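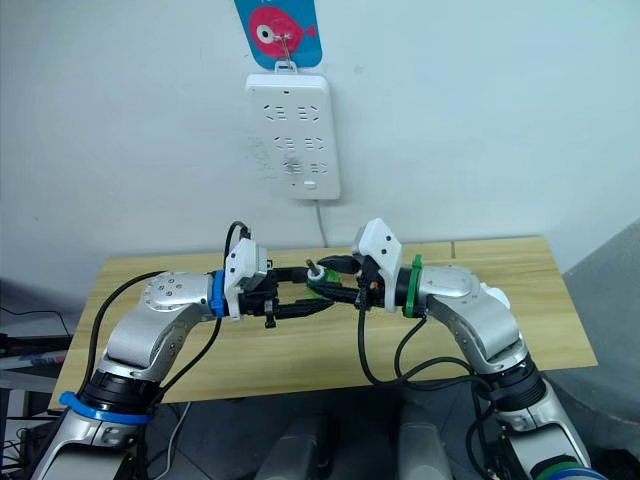 **[Salas e equipamento] Re: tomadas junto à mesa de madeira**

Bom dia a todos,

Respondo à mensagem de segunda-feira, que cito em baixo só na parte que interessa.

> A mesa clara continua encostada à parede da régua e no Arkolo há quem peça para a mudar para junto da divisória cinzenta. Antes de se mexer em alguma coisa, queria saber três pontos: se a régua fica onde está, se o cartão do peixe pode sair e se vale a pena pintar aquele bocado de parede. O orçamento que temos para a sala até ao fim de maio é de 300 euros.

Quanto à régua, fica. Está fixa na vertical, por cima da mesa, e o cabo desce por trás do tampo. Se a mesa for para o lado da divisória, o cabo fica à vista e no caminho de quem passa. Prefiro deixar a mesa onde está e chegá-la uns 8 cm à frente, para o cabo não ficar entalado.

O interruptor fica na parte de baixo da régua. Peço a quem sair por último que o desligue. Os carregadores da Trukex podem ficar na mesa, mas arrumados.

O cartão azul com o peixe vermelho pode continuar pendurado por cima da régua. Não tapa as tomadas. Se alguém do Yap o quiser noutra sala, diga até sexta e eu passo-o.

A parede tem marcas cinzentas à esquerda da régua. Antes de comprar tinta, experimentava um pano húmido com pouco detergente, com a corrente cortada no quadro. Se não sair, a Bollance tem latas pequenas de branco mate e a despesa deve ficar por cerca de 40 euros, com rolo incluído. O resto do dinheiro guardava-se para as cadeiras.

O tampo da mesa limpa-se a seco. Nada de álcool, que já estragou o verniz da outra.

Falta decidir o dia da limpeza. Por mim pode ser de manhã, antes das reuniões. Respondam para a lista, por favor, e não só para mim.

Cumprimentos,
Salas e equipamento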